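Fewer clothes, same person

In May I moved from a two-room apartment to a smaller one, on the fourth floor, without elevator. It was then that I understood how many clothes I have. I had always believed that I was a person with few clothes. My friend Jamie Blackburn, who carried most of the boxes, did not believe it anymore after the second hour.

I want to write about what I did after, because some readers asked me in the comments under my last post, and because writing in English about ordinary things is good exercise for me. My grammar teacher in Radow used to say that anybody can learn the words for politics, but the words for socks take ten years.

So, first the count. I did not count everything, I am not so disciplined. I counted only the shirts and the T-shirts, and there were 60. I wear maybe the same nine. The others were living in the back of the closet like guests who came for a weekend and stayed. 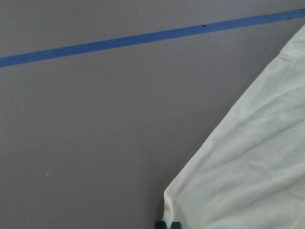 My mother never had this problem. In her house there was one closet for the whole family, and when a shirt was too old it became a shirt for the garden, and after the garden it became a cloth for the windows. At the end it was so thin that you could see your hand through it. I remember a blue one of my father that had all of these careers. When I told this to Jamie he said that his grandmother did the same with towels, only that in her case the dog came between the garden and the windows.

I tried to do it like my mother, but I don't have a garden, and I have two windows. You don't need fifty cloths for two windows.

Then I tried the method where you turn all the hangers backward, and when you wear something you turn its hanger the right way. After some months you should give away everything whose hanger is still backward. This is a good method for people who hang their clothes. I fold mine, or I put them on the chair, and the chair has no hangers. I stopped after eleven days.

What worked better was very simple. Every evening, while the kettle was heating, I took one T-shirt out of the closet and decided about it. Only one! If I decided quickly, fine. If I was still thinking when the water was ready, I put it in a bag marked "later" and drank my tea. The bag was full after three weeks, and I closed it with a knot and put it under the bed. I have opened it one time, to look for a gray sweater, and the sweater was not there.

Folding was also a question. I have watched many videos about folding and I must say that I can't follow most of them. The hands are too fast, and the T-shirt in the video is always new and a little stiff, so it stays where you put it. The soft old ones are another animal. You pull one side straight and the other side goes in waves. With a thin knit it is worse, the hem rolls up by itself and you have to press it down with the side of your hand. 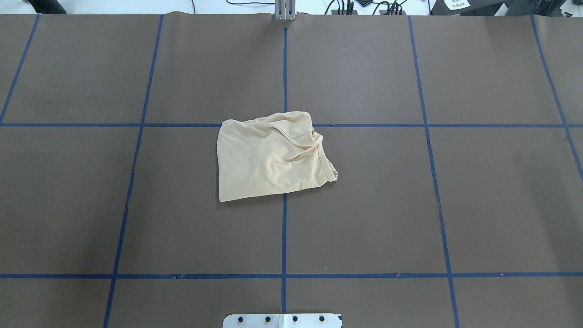 Pale beige, soft, and still very far from folded.

I learned finally to fold from Tracey Bramwell, who had a dry cleaning shop on Pilkington Street before she retired. She showed me at her kitchen table, slowly, and she talked about her sister's divorce the whole time, so I had to watch and listen together. Her way is this: lay the shirt with the face down, smooth it from the middle to the outside with both hands, bring in one side, bring in the other side, and then fold up from the bottom. She doesn't shake the shirt in the air first. I always shook it. Tracey said that shaking is for tablecloths.

The smoothing is the part I was skipping. I used to fold the wrinkles inside, where I couldn't see them, and they were waiting for me in the morning.

She also told me to make my piles smaller. In her shop no pile was higher than her forearm, because a high pile falls when you take from the middle, and a person always wants the one in the middle. I have four small piles now, on one shelf: work, home, sport, and one for T-shirts with writing on them. The last one I can't explain well. There is a T-shirt from a bicycle tour to Vesel that I didn't finish (I took the train from the halfway point, with a flat tire and a very bad mood), and I will not give it away. It is too big and the color is terrible.
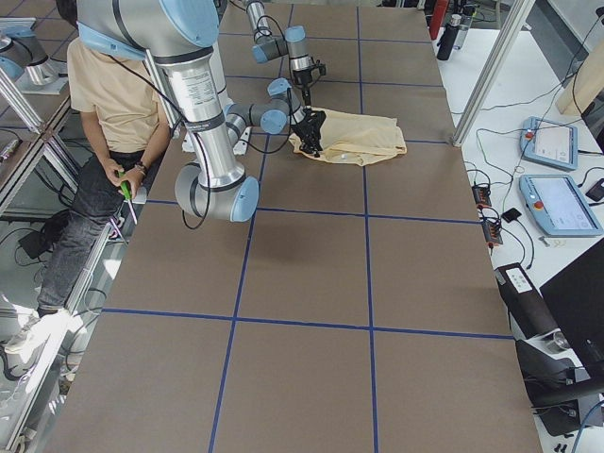
Giving away is harder than I expected, and I don't mean the feelings. I mean where to bring the things. The first charity shop near me takes clothes only in the morning, when I work. The second one wanted only winter coats. I walked around with two bags on a warm day and came home with two bags. At the end Hermenegildo Alvarado, my neighbor on the ground floor, told me that the school behind the bakery collects clothes for its spring sale, and that they take everything if it is washed. He brought there his own shirts, all ironed, with the top button closed. Mine looked a little poor next to his.

I went to the sale also. I promised myself not to buy anything. I bought a lamp and a linen shirt — a very good one, dark green, with only one small repair on the sleeve — so now the number is going up again. Jamie says that a lamp doesn't count. About the shirt he said nothing, he only looked at the closet.

There is one thing I want to ask you. What do you do with clothes that are too damaged for a sale but too good for the garbage? I have a small pile with holes at the neck or under the arms. Tracey says to cut them in strips and make a rug, and she has such a rug in her hallway, but I have seen how long it takes her to make even one corner. In Gurnow, where my cousin lives, they have a container for textiles next to the one for glass. My town has only the one for glass.

If you know a solution, please write it under this post. I read all the comments, usually in the evening while the kettle is heating, now that there are fewer T-shirts to decide about. Next time I will write about the kitchen drawers. I have opened the first one already, and it contains eleven corks and a key.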